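Akgate Convention on Domestic Workers

The Akgate Convention on Domestic Workers is a regional human rights treaty that sets minimum standards for people employed in private households. It was drafted at Akgate, Ondinia, and opened for signature there on July 28, 2026. It covers cleaners, cooks, laundry workers, child minders and live-in caregivers, whether hired directly by a household or placed by an agency.

Background

Household employment had long been left out of general labor law in most of the states that took part in the talks. Inspectors had no right to enter a private home, and many workers had no written contract. A petition with 1047 signatures, organized by the Flerer Legal Center, asked for a binding text in place of the existing voluntary code. The drafting group met for 20 sessions. Its working paper, known as the Tshabalala draft, became the basis of the final wording.
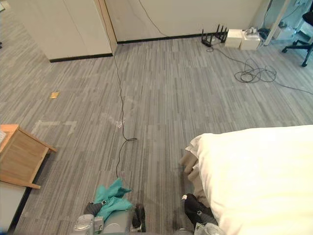 Naledi Nel objected during the public hearings that the draft protected wages but said little about hours: "A live-in worker who is on call all night is at work all night, and the text should say so." The objection led to a new paragraph on standby time, which counts as working time when the worker may not leave the home.

Main provisions

Article 2 defines domestic work as any work done in or for a household within an employment relationship. Occasional work is excluded unless it is the person's main source of income.

Article 6 requires a written contract in a language the worker understands. The contract must state pay, hours, rest periods, duties and the notice required from each side. Employers may not hold passports or other identity papers. Deductions for lodging are allowed only where the worker has agreed to them in writing, and never for bedding, uniforms or cleaning supplies.

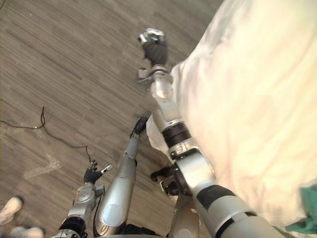 Later articles deal with enforcement. Each state party must name an office that can receive complaints from workers in any immigration status. Inspectors may enter a home with the consent of the householder or under a court order — a compromise between privacy rights and the right to safe working conditions. A worker who files a complaint may not be removed from the country while the case is open.

Reception

Legal writers have generally welcomed the rules on contracts. Precious Van Wyk has argued that the inspection clause is too weak, as court orders are slow and evidence of unpaid hours is easily lost. Employer groups raised the opposite concern and asked for a longer transition period for small households. The convention does not permit reservations to Article 6.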